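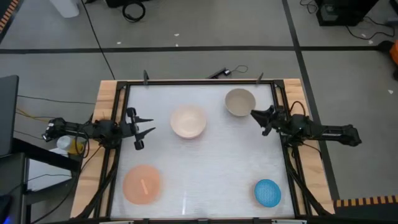

I wash up for a living. More precisely I run the pot wash at Brerness, which does contract catering for offices, and since June I've been told that my job is going to get "more interesting". The word comes from Plenano, the people selling us the arms, and I've learned to be wary of it.

There are five of us on the day shift. The plan is that the arms will sort crockery at the clearing end and we will do "exceptions". I asked what an exception was. A chipped plate, apparently, or anything with a fork stuck to it. So the dull bit stays with us, minus the chat, because at present two people stand at that end and talk all morning.

I went over to see the thing being tried out. A bowl, a couple of flat dishes, plenty of space between them. Our trays come back with napkins, half a jacket potato and somebody's pass.

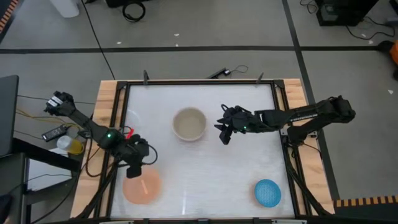 Two arms, one bowl and two plates on the test table.

Tyson Fortin, my supervisor, thinks I'm being sour. He says more than three people have left with bad wrists, and he's right about the wrists. I'd hand over the heavy stacking tomorrow. But I want to know who gets the hours, and who gets called when it stops at ten to one with the queue out of the door. So far the answer to the second question is me, on the same money.

We've been promised a meeting. I've asked for the rota to be on the table before anyone shows us another slide.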